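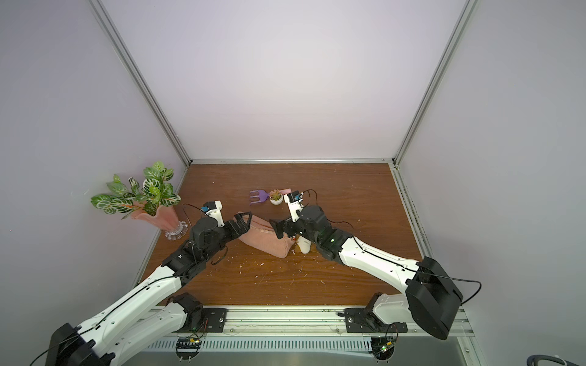
One respondent in Geltmont objected to our word "clutter" and said that a toy left next to a plant was simply a table in use. Several others made the same point in milder terms, and we dropped the word from the second round of the survey. The term used from here on is "resting items," meaning anything on a tabletop that is not being handled as part of a meal, a job or a hobby at the time of recording.

Figure 3. Decorative and play items on one wooden tabletop. A pink vase with an artificial plant and a small potted succulent share the surface with a purple toy rake and a pink stuffed toy. Small white crumbs are scattered over the wood.

4.2 Mixed tabletops

The survey covered 80 tables in 80 households, divided between Geltmont and Rokgate, and listed 773 resting items. Each item was put into one of four groups: decorative, play, practical or leftover. The leftover group took in crumbs, scraps of paper and packaging. Crumbs were entered once per table, however widely they were spread.

Most of the sorting was straightforward. A toy rake is a play item even when it lies beside a potted plant, as in Figure 3, and it would be practical only if the household used it for gardening. Plants were harder. We first kept real and artificial plants apart, but respondents often spoke of them in the same way and gave them the same place on the table. Both are now decorative. A vase and whatever stands in it count as one item.

Stuffed toys caused the most disagreement between coders. Some respondents kept one on the table as an ornament and dusted it along with the vases. Others said it belonged in a bedroom and had been carried in by a child. We followed the respondent's own account where there was one, and otherwise coded the toy as play.

The Montoya checklist, used in our pilot, asks only whether a surface is "clear" or "not clear." It worked well for kitchen counters. On living room tables it gave the same answer for a vase standing alone and for a table covered in toys, and respondents found the question hard to answer. The Alen form, used in the main survey, asks instead what would be moved before wiping the table and where it would go. Decorative items were usually lifted and put back in the same spot. Play items were more often taken to another room, or pushed to one side until evening.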